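The Return of the Loud Wall

My aunt's hallway in Turkell had ferns on it. They were the size of oars, they climbed from the baseboard to the ceiling, and at one point near the coat hooks two of them failed to line up by an inch. I looked at that inch for most of my childhood.

Wallpaper went away after that. We all painted everything the color of oatmeal and congratulated one another on our restraint. Now it's back, and it has brought the foliage. The pattern book at Kurisby, a shop in Grumberg that sells little else, runs to 248 pages, and I gave up looking for a plain stripe at page 3.

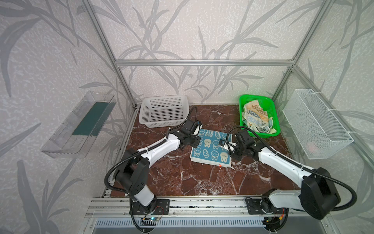

Large leaves and grass blades, in gray on paler gray.

"People come in wanting something calm," says Friederike Kröger, who has hung paper for other people since she left school. "Then they go home with a jungle." She charges $400 for a small bathroom and more if the owner has already had a try at it.

I had already had a try at it. The paste was fine. The first strip was fine, too, and I called my wife in to admire it. The second went up with its stems pointing at the floor. Kröger looked at it for a while and asked whether I was attached to it.

She fixed the wall in an afternoon in September. There is still a bad join behind the door, which I asked her to leave.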